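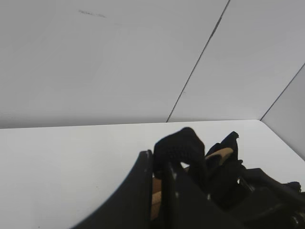
After one hour at a table like this I no longer know where the table stops and the wall begins, wrote one respondent from Salia, and 73 of the 143 written comments repeat this complaint in other words.

4.2 Edges and seams in all-white work corners

Figure 2 shows the type of corner to which these comments refer. The tabletop is bright white, and the plain wall panels behind it are grey-white, without any pattern. The far edge of the table and the thin dark seams between the panels give the eye its main lines. In the Gridovport survey (1,263 returned forms) we asked users of such corners what they look at when they put an object down near the back of the table. Most of them named the table edge. The seams were named less often, but the users in Rana mentioned them more than the users in Balau did, and for this difference we do not have a good explanation.

The comments about light were more mixed. Soft and even lighting was preferred for long work, although several respondents added that it makes the panels look flat and the distance to them hard to judge. A small mark on a panel was sometimes described as helpful. One respondent in Balau had asked the cleaning staff to leave such a mark in its place -- the request was refused.

In October we repeated the question in eight corners where a grey strip was glued along the far edge of the table. The complaint became less frequent there. However, the users knew that the strip was new, and this could have influenced what they wrote. The strips in Rana also came loose at the ends, so the answers from that site are reported separately in Section 4.3.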